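Drirngate Supporters' Club
Minutes of the May meeting, upstairs room at Fladell

Meeting opened at 7:10 p.m. with Torunn Amundsen in the chair. The room was full and the stairs were full too, so the doors were propped open and people on the landing were asked to shout if they couldn't hear. They shouted a lot.

1. Minutes of the last meeting

Accepted with one correction. The away game at Shahbazi was a draw, and we had it down as a win. Apologies to the Shahbazi supporters who read these online and wrote in very politely.

2. The season just gone

Torunn said she had planned a short review and then threw it out on the bus, as what she really wanted to talk about was the second half against Omotum. There was applause before she had said anything else. For the record (and for those who were on vacation, you poor things): two down at the break, three up at the end, and the winner headed in from a corner that our own end had been begging for since the hour mark. The official crowd was 3359, our best of the season by a long way, and the noise when that ball went in was the best sound any of us have heard at the ground in years.

The meeting then drifted for a good while into favorite moments. Ones that got written down: the double save at Shahbazi, the left back running the length of the field in stoppage time with his shoelace undone, and the whole of the under-18s' cup run, which several members followed home and away. It was agreed that the under-18s play lovely soccer and that more of us should get along to watch them. Their kickoffs will be on the front page of the newsletter from now on.

Fourth place is our highest finish since we came up. A letter of thanks will go to the players and coaching staff, and everyone present signed it before leaving. The pen ran out twice.

3. Away travel

We ran a bus to every away league game, which we've never managed before. The last one, to Omotum, had 50 seats and a waiting list. Two buses are proposed for the longer trips next season, with one leaving early for people who like to make a day of it and one leaving late for people who work mornings.

There was a lively discussion about the early bus. Some felt 8:30 was too early for anybody. Others said the cafe by the Shahbazi ground does a breakfast worth getting up for, and they were very persuasive about the potatoes. A show of hands went in favor of 8:30.

Fares to stay the same. Under-16s still go half price with an adult. Please book by noon on the day before the game so we can tell the bus company how many to expect.

Action: bus times and pickup points to go up once the fixtures are out.

4. Singing section

The club has said yes to an unreserved singing section behind the north goal, on trial until the winter break. Huge cheer. We asked for this three seasons running, and the letter that finally did it was signed by 400 members. Thank you to every single one of you.

The details as they stand: the lower eight rows, first come first served, standing allowed, drums allowed, no smoke. Season ticket holders already in those rows have been offered a move to the east side at the same price, and most have said they'd like to stay and join in, which is terrific.

Two drummers have come forward. A third drummer came forward during the meeting and was asked to demonstrate on the table, and did so very well.
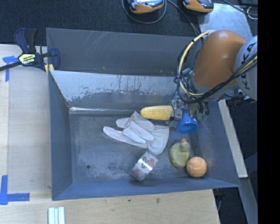
Will there be room for families with small children in the new section?

Anyone can stand there, but it will be loud and the view is tricky for little ones when everyone is up. The family rows stay where they are, next to the corner flag on the west side, and the club has promised to open the gate between the two at halftime so kids can come over and have a go on the drums.

It was asked whether we need new songs. General feeling was that we need new verses for the old ones, and that the one about the former goalkeeper can be retired now that he plays for Omotum. Suggestions to be brought to the next meeting. Torunn asked that they be singable by people who can't sing, as that is most of us.

5. Membership

Paid-up adult members now stand at 213, up on this time last year, and a good share of the new faces are under 25. Renewal forms are at the back of the room and can also be handed in at the club shop. Cards will be ready by the first preseason game.

It was suggested that new members be paired with someone who has been coming for years, so that no one has to stand alone at their first game. Everybody liked this. Eleven people put their names down on the spot.

6. Preseason

The home friendly against Fladell Rovers is confirmed, with a 3 p.m. kickoff and free entry for members with a card. We'll have a table by the turnstiles and need people to sit at it in shifts. The behind-closed-doors game is behind closed doors, and please stop asking about the hill.

The supporters' own five-a-side will be held on the training field the same evening. Seven teams so far, room for one more. Last year's winners have been told that they may not field the same "guest" midfielder again, however nice he is.

7. Any other business

The scarf design with the old crest was passed around and got a very warm reception. An order will go in once we have a price for the thicker wool.

A member asked if the scoreboard clock will be fixed. The club says it will be looked at over the summer. It was pointed out that it was looked at last summer.

Lost property: one child's glove, blue, and one flask. Both with Torunn.

Meeting closed at 9:05 p.m., followed by the second half against Omotum on the big screen. The winner was replayed four times by request.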